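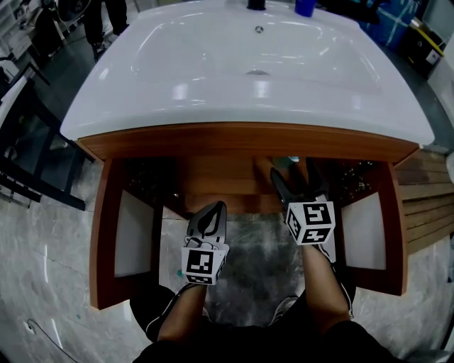 **L. Tremblay**

# Chapter 7: The Bathroom Vanity

A bathroom vanity does two jobs. The top holds the basin and the faucet, where people wash. The cabinet holds what they need to wash with and what they need to clean up afterward. Most trouble with vanities starts when the second job is neglected. A cabinet gets filled from the front, the things at the back are forgotten, and a slow leak can run for weeks behind a row of bottles.

This chapter covers the cabinet and the basin together. In a furnished apartment or a small guest house, the same person usually looks after both, often on the same visit. The plumbing is treated only as far as a housekeeper needs it. Repairs to supply lines and traps are in Chapter 12.

## Key terms

**Basin.** The bowl and its rim. A broad, flat rim, like that of the white ceramic basin at the head of this chapter, gives room to set down a cup. It also collects soap film and needs wiping more often than the bowl.

**Overflow.** The small hole near the back of the bowl. It carries water away if the basin fills past that level. Some overflows have a metallic cover, and the edge of the cover should be cleaned with a soft brush.

**Drain.** The outlet low in the bowl. Chrome drains show water spots quickly and scratch easily under powder cleansers.

**Vanity cabinet.** The closed storage under the basin. The one shown is wood, with two doors that have white inner panels framed in the same wood. Pale panels are useful to the housekeeper. Drips and mildew show up on them early.

**Dead space.** Any part of a cabinet that can't be reached without moving something else. In vanities it is usually found at the back, near the center, where small things roll or get pushed.

## 7.1 Why the cabinet comes first

Students often want to start with the basin, as it is the part that guests see. Start with the cabinet. Emptying a shelf brings out dust, loose caps, and bits of packaging, and some of it always ends up on the floor or in the bowl. If the basin has been polished already, it will have to be done again.

Open both doors fully before touching anything. A half-open door hides its own hinges and blocks the light, and the inside of a vanity is dark enough to begin with. Even with both doors wide open, dark items on the left and right can be hard to tell apart in the shadow. Bring each one forward before deciding where it belongs. Reaching in by feel is how bottles get knocked over.

Clear the cabinet in this order:

1. Small loose objects near the back, such as caps and little containers.
2. Everything on one side, set out on a towel.
3. Everything on the other side, set out on a second towel.

Keeping the two sides apart matters in a shared bathroom. At the Ernstead apartments, where many of the exercises in this book are set, two tenants may share one vanity, and each expects to find their things on the side where they left them.

## 7.2 What belongs under a basin

The space under a basin is damp compared with a hall closet. Paper goods swell there, and metal tins rust at the bottom seam. Good choices are sealed bottles, spare soap in its wrapper, a scrub brush, and folded cleaning cloths in a plastic bin.

Keep medicine somewhere dry and higher up. Drain cleaner should never share a shelf with bleach. In homes with small children, neither one should be in the vanity unless the doors lock.

Leave a gap at the center of the shelf, wide enough for a hand and a flashlight. You will need it for the leak check in Section 7.4.

## Before you read on

Choose a vanity you are allowed to empty, at home or in the practice suite. Open the doors and write down what you think is inside before you move anything. Then clear it using the order in Section 7.1 and make a second list. Keep both lists. You will use them in Section 7.3 when you draw a storage plan for the cabinet.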